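# Storage and Handling of Molded Shells Between Work Steps

Kyung-hwa Ji, Weltesberg, 2025-11-03

## 1. Purpose

The Plovach part is a small plastic shell that passes through trimming, inspection and fitting. In October the parts were carried between these steps in mixed boxes, and many arrived with scuffed rims. The project set out to fix a storage place for each step and to compare rim damage before and after the change.

## 2. Method

A batch of 500 shells was followed using the old mixed boxes. A second batch of 200 was followed using crates and open shelves. Each shell was checked under a desk lamp at the end of fitting. A mark was recorded as damage if it could be felt with a fingernail. Marks that could only be seen were left out.

The Wotar work sheet was changed so that every crate carried one step code. Crates with no code were not moved.

## 3. Results

In the first batch, 9 percent of the shells had rim damage. In the second batch the share was 8 percent. The difference is small and the batches were not the same size, so no claim is made that crates alone reduce damage. Most marks in both batches were on the pointed end, which suggests that they came from contact during trimming.

Search time was not measured. Two of the people doing the fitting reported that they found the right crate faster, but their remarks were not collected in a regular way.

## 4. Layout

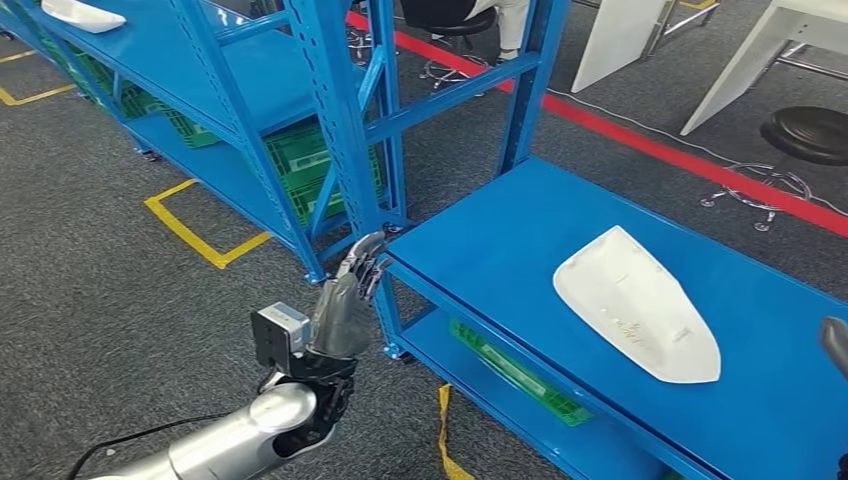 ### 4.1 Shelving

Both units are blue metal. The low one has a flat top, used as the set-down surface for a single shell, and a level underneath that takes a green crate. It stands on casters. The taller unit has perforated uprights with cross braces and holds further green crates on separate levels.

A shell is set down with the raised rim facing up. Shells are not stacked on the flat top. The Shearer guide used for the course allows stacking with paper between parts, but this was not tried.

### 4.2 Open points

The trimming step should be checked next, with the pointed end covered. The step codes also need a larger print size.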